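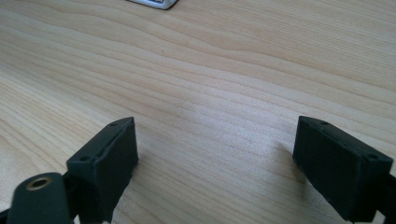
Fingers open, table waiting. My view for most of this month.

3/22/23

So I have been teaching a robot to put things away, and I can't stop talking about it, which means you get a blog post!

The short version: I hold a gripper in my hand, I do a chore with it, and the camera riding along on top records the whole thing. Then I do it again. And again. Later all those recordings get fed to a model that tries to work out what I was up to. I've been calling the project Bimmont, after the street I grew up on, and as of last night it has 402 good recordings in it. (The total is 668. We'll get to the others.)

The first thing I learned is that I'm a terrible teacher. I do the same job a different way every single time. I come in from the left, then from the right, then I stop halfway to think, and all of that thinking ends up in the recording. When I played back my first batch I could see myself hesitating over a spoon. A spoon! I threw out nearly the whole evening's work and started over with one rule taped to the wall – decide first, then move.

That helped a lot. So did slowing down at the end of the reach. My hand wants to rush the last inch, and from the camera's side that inch is where everything interesting happens. Now I come down gently, close, wait a beat, and lift. It feels silly, like pouring tea for a doll, but the playback is so much easier to follow.

Before the handheld setup I tried doing it by remote control, with a little arm from Juhl and a pair of joysticks. It was fun for an hour. I could get a cup from one side of the table to the other in just under 2 minutes, sweating the whole time. With the gripper in my own hand I can feel when I've bumped something, and a whole try takes me 6 seconds on a good run.

About those rejected recordings. Plenty of them are me dropping things. A big pile came from one long weekend when I'd nudged the camera mount and didn't notice until I sat down to sort the files. I check it before every session now. I've also started keeping the drops in their own folder, after somebody on the Tresten forum told me they can be useful for teaching recovery. I haven't tried that yet but I really want to.

Next up is cutlery into a tray, then folding a washcloth if I'm feeling brave. I'd like to have something moving by itself in time for the Rirurdale maker fair in May. It only has to manage the spoon. I'll post the first run whichever way it goes, drops and all.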